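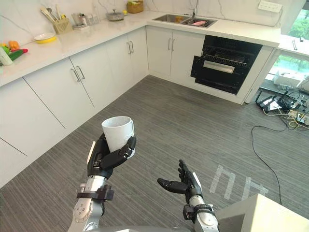

Mug in the left hand, right hand free: Ondieki at the kitchen end of the workshop.

I should admit up front that I wanted to build a chess robot. Everybody at Golley knows this because I brought it up at every build night for a whole winter. I had drawings! I had a board with magnets in it! And then Atieno Rotich asked the room what chore we all hated most, and every hand went up for dishes, and that was the end of chess.

So for 4 months now I have spent my evenings in Lovisbridge trying to get a pair of arms to pick up a mug. We named the whole contraption Ondieki, for reasons that involve a raffle and that I've been asked not to print. It has a head with a camera, two arms and two black hands with proper fingers, and it is the best and most annoying thing I've ever worked on.

If you've never been to Golley, picture a shared workshop with more members than stools. Woodworkers get the front. Electronics people get the middle, plus whatever the woodworkers aren't guarding. At the far end is the kitchen, and it's a nicer kitchen than mine at home – white cabinets, marble-look counters, a tall faucet you could wash a dog under. We took over that end of the room a little at a time. First it was a laptop on the counter. Then it was a power strip, then a bag of toy vegetables for grasping practice, and by December people were asking permission to make coffee.

The arms came first. Wycliffe Kombo had been collecting parts for longer than he'd like his family to know, and he showed up one night with two crates and a spreadsheet. We bolted up the left arm in an evening. The right one took us three weeks because of a wrist bracket I drilled wrong, twice, the same way both times (I was reading the drawing from the back). I've kept both bad brackets. One is holding my kitchen window open as I type.

Then there were the cables. I love motors and I can live with code, but I'd pay good money never to route another cable. Every finger wants its own line, every joint wants to chew on that line, and if you leave enough slack for the elbow to straighten, you've left enough to snag on a drawer handle. The cable bill alone came to $392. I know that number by heart because I had to read it out loud at the members' meeting, and there was a silence, and then somebody asked if we'd considered paper plates.

What we're after is simple to say. Ondieki should stand in one place, pick something up from the counter, and put it down where we want it without breaking it or frightening anyone. Standing in one place was harder than I'd figured. If the base sits even a thumb's width off from where it was last time, all your careful reaching positions turn into careful reaching positions for somewhere else. Our fix was white tape on the carpet. Very high tech! You line the base up with the marks, you check it, you have somebody else check it, and then you start.

The software goes by Trornulari, and it's mostly the work of Atieno Mussa. (Yes, we have two Atienos. They answer as Rotich and Mussa on build nights.) It lets you move the arms by hand, save where they were, and play it all back at whatever speed you dare. I dare very little. Mussa dares a lot more than I do, and she's usually the one standing closest to the stop button, so I suppose it's her business.
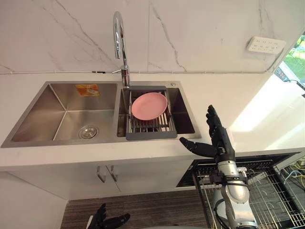
Plates turned out to be a different animal from mugs, and I spent most of the spring finding out why. A mug is a gift to a robot hand. It stands up, it's fat in the middle, and you can wrap your fingers around it and be off by quite a bit. A plate lying flat gives you almost nothing to hold. Take our pink one, flat on top of the drying rack over the small basin, with just that slightly raised rim to get hold of. You or I would slide a fingertip under and tip it up without thinking. Try telling that to a hand that has no idea where its fingertips are! So we work out the approach before we ever get near the dish: palm angle, where the thumb goes, how low the wrist can drop before the knuckles hit metal. I've practiced the motion so often with my own hand that I caught myself doing it in a restaurant, and the waiter thought I was calling him over.

Our first real idea was to squeeze harder. I'm embarrassed by how long we stuck with that one. Josphat Kaijage had set a lifting limit of 500 grams for anything made of china, which sounded stingy to me until I weighed my own dinner plates at home and found out how chunky they are. With a limit like that you'd think a firm grip would be plenty. But a plate pinched at the rim wants to swing down, and the tighter you pinch, the more it pivots around the one finger that's really doing the job. We cracked the first china one on a towel. On a towel! After that we went plastic for practice, and my blood pressure improved.

The second idea came from Rotich and it was much better. She had us use both hands, the left one steadying and the right one lifting, with a strip of rubber glove glued over each thumb. The glove strip is ugly and it peels, and I wouldn't trade it for anything in the parts catalog. On a good evening we now get a plate up and over to the counter 4 times in 10. I realize that doesn't sound like much. When we started, I'd have thrown a party for one.

The dishwasher is its own headache. It's where the plates are supposed to end up, and its rack pulls out right at shin height, so the arm has to reach down past its own base with the elbow tucked in. My plan was to raise the rack on blocks. Wycliffe's plan was to rewrite the elbow limits. We had what I'll call a lively talk over it, and then we did his plan, and I got to keep my blocks for another project. 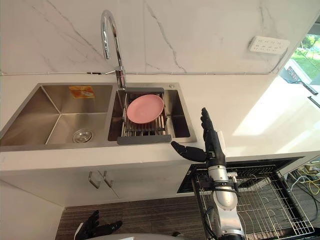 Esther Masanja thinks we've picked the wrong fight altogether. She told me over soup one night that a human-shaped hand is a silly tool for dishes, that a pair of padded tongs on a rail would beat us on every plate, and that we were "building a pianist to ring a doorbell." I argued for an hour and went home and drew a pair of padded tongs on a rail. It was a pretty decent drawing.

I still come down on the side of fingers, though. Tongs would do plates and then they'd be finished, and I'd like Ondieki to turn a faucet handle someday, and open a jar, and (I'm only saying) pick up a bishop. Esther has agreed to build her version over the summer at the bench next to ours, with the same plates and the same lifting limit. Mussa has already offered to run Trornulari on both so I can't claim the software was against me.

If you want to start something like this at your own workshop, get the arms mounted before you buy a single nice part for the hands. Label both ends of every cable on the day you run it. Put your tape marks down early and go over them when they scuff. And buy plastic plates – the secondhand shop on our street sells them by the stack, and they now say hello to me by name.

We're at Golley most evenings from seven. The coffee is on the side of the counter we haven't taken over yet, and you can use the mugs as long as you put them back handle side out.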